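# The sleeve came first

I've been at Saarinen long enough to remember when every one of the returns went through somebody's hands twice. You opened the parcel, you looked the thing over, you wrote it up, and then a second person did it all again at the other end of the building. It was slow, but you did get to hear everyone's news.

We started the changeover in February. The system is called Cindus, and I'll admit I was one of the grumblers. The first meeting about it had 27 of us squeezed into the lunchroom and only two questions asked, both about parking. I think we were all too worried to ask the real one!

Gifty Odoi did, bless her, a week or so later. She just walked up to our manager and said, "Whose shifts are going?" The answer was that no one would be let go, but the second check would be handed over to the hands (that's what we all call them now) and those of us who did it would be retrained. I'd done that check for years, so that was me.

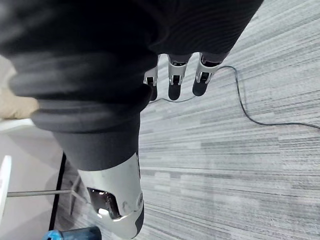
Retraining meant I had to learn to show a job to a machine, and I found that much harder than doing it. You don't realise how much you do by feel until you have to slow it all down – how you turn a jug to look for chips, or shift your grip when something is heavier than it looks. I repeated one small movement 126 times over my first stretch, and I went home with a sore neck and a new respect for anyone who teaches preschool.

What I miss is the talking. The old bench faced another bench, and you could get through a whole divorce or a kitchen renovation between morning tea and lunch. Now I'm mostly side by side with a screen, and Gifty is over in the Prekitz section, so we have to save it all up for the break.

What I don't miss is my wrists aching every night. I've taken up knitting again, and I'm halfway up the back of a cardigan in a green that my daughter says is "a lot".

They want to start the same thing at the Brekidholm site next, and I've been asked to go over and help the crew there settle in. I said yes before I'd thought about the drive. I'll be taking a slice with me, and I'm going to ask them to put two of the benches face to face.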